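Home Docs Simulation Grippers Forum

Comparing two grippers in simulation

1. Load the dual-arm robot in the room with the tall cabinet. Mount the Hesico model on both wrists.
2. Set stroke to 40 mm and closing force to 160 N.
3. Raise both grippers in front of the cabinet. Run 4 closing cycles and save the log.
4. Swap in the Gunier model and repeat with seed 1665.

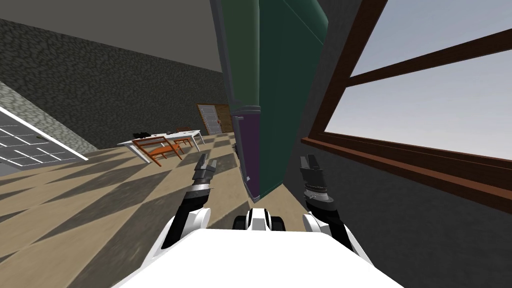 Compare finger position error first. If the logs differ in length, check the controller time step.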